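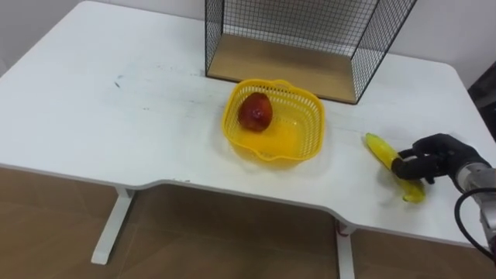 Figure 1. Desk layout with the yellow basket in front of the black wire unit. A banana lies on the desktop to the right of the basket.

3.2 Desk, basket and wire unit

The layout was set up in the Skistdale room in July 2021 and kept the same for the rest of the study. We wanted a surface like the ones people at Clarthorpe already ate at, so we used an ordinary white desk with metal legs and adjustable height. The desk stands against a plain white wall. Its top is 700 mm deep, and the front edge has a shallow notch near the middle, which we took as the reference point for placing the basket. Scuffs on the white surface were left as they were. We tried wiping them off before the pilot and gave up.

The basket is yellow plastic, shallow and close to square, with rounded corners and perforated sides. We compared it with a deeper bowl in the pilot. Fruit in the bowl was hard to see from a chair, and in the pilot questionnaire several people wrote that they had forgotten it was there. The low sides of the basket leave most of a piece of fruit in view. Its bottom is solid, so small pieces of stem and skin stay inside and can be tipped out at the end of the day.

The black wire-mesh unit was the second storage place. It stands against the wall, beyond the basket as seen from the front of the desk, and a person has to reach past or around the basket to use it. This was intended. In the Magesa layout, which we used for comparison, the basket and the storage unit were side by side, and the two got mixed up in the diary entries. Putting one in front of the other made the entries easier to code. 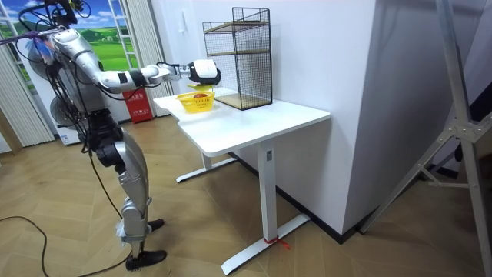

Figure 2. Side view of the desk. The basket holds a red and orange fruit, and the wire unit stands at the back right corner of the tabletop.

Fruit was bought loose from Sorkar in the morning and checked for soft spots. Bananas were hard to place in a standard way. They do not sit flat in a basket this size once there is other fruit in it, and in the pilot they were often left on the desktop. We therefore recorded "beside the basket" as its own location — coders had been entering it as either "basket" or "other", depending on the coder.
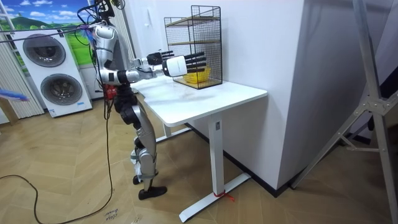

Desk height was fixed for each session and noted on the record sheet. A change in height alters how much of the basket floor can be seen, and we did not want to model this. The full set has 2912 location records. Of these, 62 were dropped because the basket had been moved away from the reference point before the record was made. Each remaining record was coded by 2 coders using the location list in Section 3.3, and disagreements were settled by going back to the diary entry. The list was last revised in September, when "on top of the wire unit" was split from "inside the wire unit".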